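Clarer bench notebook
Nov 14, 2022
Two-arm cloth handling, remote control sessions

Good day on the bench, best one since we moved to the long table. Writing this up while my wrists still remember it.

Aim for today was to get through a proper block of folding demonstrations with both arms driven remotely from the handles, and to settle on a way of doing the first grasp that we can all repeat. The Pritach policy is only ever going to be as tidy as what we show it, and the March set was a real mixture. Looking back through it you can tell who was driving within two seconds. One of us pinches at the corner, one of us pinches an inch in, and one of us (me) goes in, changes their mind and goes in again. Lovely for variety, hopeless for teaching a clean fold.

Setup

Handles recalibrated first thing. Left one was reading slightly closed when fully open, so the gripper never quite let go of thin cloth. I zeroed it at full open and again at half squeeze. Much nicer! Gripper speed turned down one notch on both sides. Motion scaling left at one to one, because anything else makes my hands lie to me when the two arms are close together.

Cloths today: the long grey one as the main item and the blue towel with the stitched border as the second. The grey one is the harder of the two by a mile. Gathered into a strip it has hardly any edge to read, and the tips want to go straight past it into the wood. The towel is forgiving, you can see where its border runs and aim at that.

I kept both on the table together for the second block. The idea is that the policy should learn to leave the other cloth alone, and the only way I can think of to show that is to leave it alone myself, over and over, while it sits there being in the way. 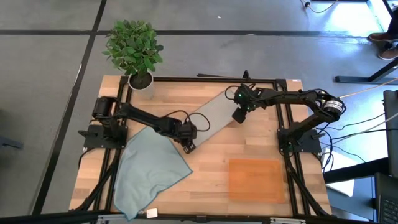 What I changed about the grasp

1. Come down from above with the gripper already open, stop just clear of the cloth, wait one breath, then go in. The wait feels silly from the driving seat but it makes the recordings far easier to split up afterwards.

2. Left arm first, right arm second, every time. I had been letting whichever hand felt ready go first. Once I fixed the order the whole thing went smoother and I stopped bumping wrists.

3. Lift both ends a little before pulling apart. If you pull flat along the table the cloth drags and twists, and then you spend the rest of the run undoing it.

4. If a grasp misses, open, back off and start the approach again from the top. No nibbling. Nutanura's notes say to keep the misses in as long as the recovery is clean, and I'm coming round to that.

Tally

40 runs recorded on the grey cloth, 19 on the towel. Target for the whole task is 1000, so there is a long road ahead, but the rate is properly up on last time. I threw out the first few towel runs before counting, they were me getting used to the new gripper speed.

Things I noticed

Where the two arms work close together over the same cloth, keep an eye on the cable loops by the wrists. I came near to hooking one when I rolled the left wrist too far. Going to try keeping the roll small and turning the cloth with the other hand.

I get sloppy late in a block. The approach pause shrinks to nothing and I start cutting the corner. Shorter blocks, then, and swap drivers more often.

Played six of the runs back on the arms with no cloth, just to watch the motion, and it is a joy. Both arms dip, wait, close, lift. You can see the breath in it.

Next

Try the Mengal fingertips on the left side only and compare on the grey cloth. They look a touch wider, which might help with the strip.

Get to 100 on the towel before touching the settings again.

Someone other than me please drive the next block with the fixed order and write down where it feels wrong. I'm too used to it now to tell.

Second handle still squeaks when squeezed hard. Oil is in the drawer, I forgot.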